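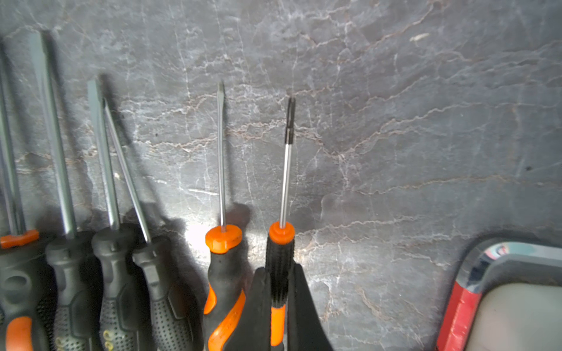

## Ticket 113 – Türschließer Werkstatt Drundcombe schlägt zu / schließt nicht

Status: offen, wartet auf Ersatzteil
Prio: mittel (Brandschutztür, also eigentlich hoch)
Gerät: Obentürschließer Naltitby, Gleitschiene, Baujahr unbekannt, Typenschild überlackiert

### Meldung

Tür zwischen Werkstatt und Flur. Morgens knallt sie zu, nachmittags bleibt sie eine Handbreit offen stehen. Falle rastet dann nicht ein. Besteht seit Februar, vorher angeblich unauffällig. Keil lag auch schon drunter, hab ich mitgenommen. Bitte keine Keile mehr!

### Erster Termin, 7:40

- Tür von Hand bewegt: Bänder laufen frei, kein Schleifen am Boden
- Dichtung oben leicht gequetscht, aber noch elastisch
- Falle geprüft, federt sauber, Schließblech ohne Grat
- Gleitschiene: zwei Schrauben locker, nachgezogen
- Schließgeschwindigkeit viel zu hoch, Ventil 1 eine Vierteldrehung zu
- Endschlag Ventil 2 erst mal so gelassen

Danach zehnmal auf und zu. Gut. Ticket auf "beobachten" gesetzt.

### Rückmeldung am selben Tag, 15:10

Bleibt wieder offen. War ja klar.

### Zweiter Termin

Türspalt gemessen: oben 3 mm, unten 5 mm, passt. Öffnungswinkel bis Anschlag 100 Grad, laut Beiblatt zulässig. Schließt aus 90 Grad noch durch, aus 20 Grad nicht mehr. Also zu wenig Kraft auf den letzten Zentimetern.

Vermutung 1: Zugluft. Absaugung in der Werkstatt an = Unterdruck, Tür wird in die falsche Richtung gezogen. Absaugung aus, nochmal probiert: etwas besser, aber nicht weg.

Vermutung 2: Schließkraft zu niedrig eingestellt. Stand auf kleinster Stufe. Zwei Umdrehungen rauf. Schließt jetzt aus jedem Winkel, knallt dafür wieder. Ventil 2 weiter zu: keine Wirkung. Noch weiter: immer noch keine.

Vermutung 3: Öl. Gehäuse von unten abgewischt, Lappen braun. Am Ventil 2 feuchter Rand, auf dem Türblatt eine dünne Spur nach unten. Das wars dann wohl. Dichtung am Ventil hin, Dämpfung futsch, deshalb auch der Unterschied morgens/nachmittags (kalt zäh, warm dünn, dazu die Absaugung).

### Zwischenlösung

1. Schließkraft eine Umdrehung zurück
2. Ventil 1 so weit zu, dass die Tür aus 90 Grad nicht mehr knallt
3. Zettel an die Tür: "Bitte von Hand zuziehen, bis es klickt"
4. Absaugung bei geschlossener Tür nur auf Stufe 1
5. Boden unter der Tür abgewischt, Rutschgefahr beachten

Ventile **nicht** weiter rausdrehen, sonst kommt das ganze Öl.

### Ersatzteil

Naltitby liefert keine Einzeldichtungen, nur kompletten Schließer. Angefragt bei Bralliren: alter Lochabstand wird nicht mehr gefertigt, Montageplatte nötig. Platte 23 Euro, Schließer 113 Euro, Lieferzeit offen. Gleitschiene kann laut Bralliren nicht weiterverwendet werden, neue liegt bei.

Noch klären:

- [ ] Zulassung der Tür mit Montageplatte, Unterlagen liegen in Drundcombe im Archiv
- [ ] Türblatt 80 kg? Stand im alten Wartungsbuch, Handschrift schlecht lesbar
- [ ] Freigabe Bestellung
- [x] Zettel hängt

Nachtrag 16:30: Zettel hängt nicht mehr. Neuen laminiert und angeschraubt.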